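Wekorville Kitchen Swap Returns With a Utensil Table

8/16/18

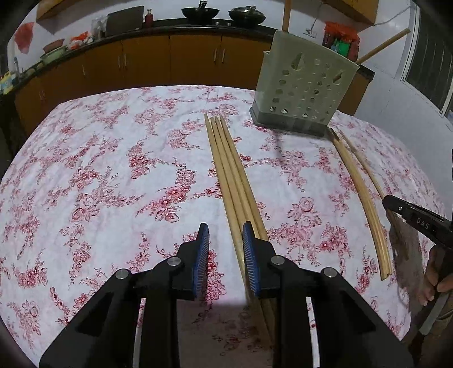 The Wekorville kitchen swap will be back in December, and for the first time it will have a table set aside for chopsticks, spoons and other small utensils. Kaisu Lindqvist, who runs the swap from her home on Trolia Street, said small items got lost under the pots last year. She has been trying out the new table in her own kitchen, with wooden chopsticks laid side by side on a flowered tablecloth and a grayish-green plastic holder off to the right. The holder has holes in the front and a gray base tray.

"People want to see what they are picking up," Lindqvist said. "If it's all in a box, they walk past it."

Last year's swap drew 90 households. Anyone who brings something may take something home, and there is no charge. Items should be washed and dried before they are dropped off. Knives will not be accepted, and wooden pieces with cracks should be left at home.

Drop-off opens at 9 a.m. at the Grecu Building, 2259 Zarnutton Road, and the tables close at 3 p.m. Parking is behind the building. Máté Tóth will be at the side door for people who need help carrying heavy boxes.

Lindqvist is still looking for utensil holders, trays and clean tablecloths to use on the day. Lenders should put their name on the underside of each item. The December date will be posted at the Grecu Building next month.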